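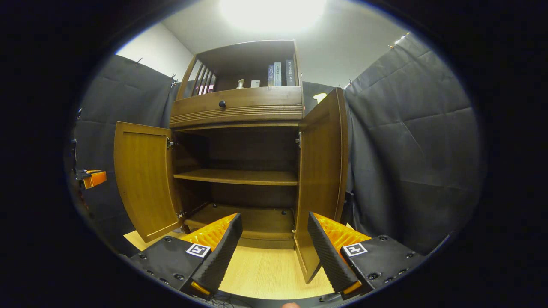 Dernière modification de la page : 2021-03-17

Chez Skeltier, Domenica Hämmerli dirige le programme Ernico, consacré à l'apprentissage par démonstration. L'opérateur tient lui-même une pince à deux doigts et exécute la tâche devant un meuble en bois à deux portes. « Une démonstration dure 20 secondes, parfois 30 », précise-t-elle. Le corpus en compte 958.

Interrogée sur la commande à distance, elle reste réservée : « Nous l'avons pratiquée jusqu'en janvier – le geste y perdait en naturel. » Les marqueurs carrés placés sur les doigts servent à mesurer leur écartement. Hubert Wyss assure la formation des opérateurs.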